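3.2 Laying out the table

The part of the Kingi study we most enjoyed planning was the table itself. It is easy to treat a work surface as a blank, but people who sort small things for a living know how much the starting layout matters – a hand's width of spare room can change the whole order of a job. We borrowed this idea from the packing benches at Bandness, where every task begins from a fixed mark. The layout in Figure 2 follows the same habit, with small white blocks standing out well against a black top.

The printed sheet gives the layout its centre. All positions are read from its markers, in two directions, so a block can be put back in its place between trials without a ruler. We were delighted by how quickly this became second nature!
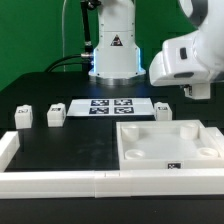
Figure 2. Table layout with three white blocks and the printed sheet of four markers.

3.3 Spacing of the blocks

Spacing turned out to be the richest question of all. We compared two rules, one with even gaps and one with uneven gaps, over more than 2,000 trials. Uneven gaps gave far more varied orders of clearing, and we think they come closer to a real table at the end of a working day. The full list of positions is kept with the Zumham layouts and uses the same numbering.

Related articles
Bench height and reach in small-parts sorting
The Rikenier tray set: sizes and uses
Clearing order on crowded tables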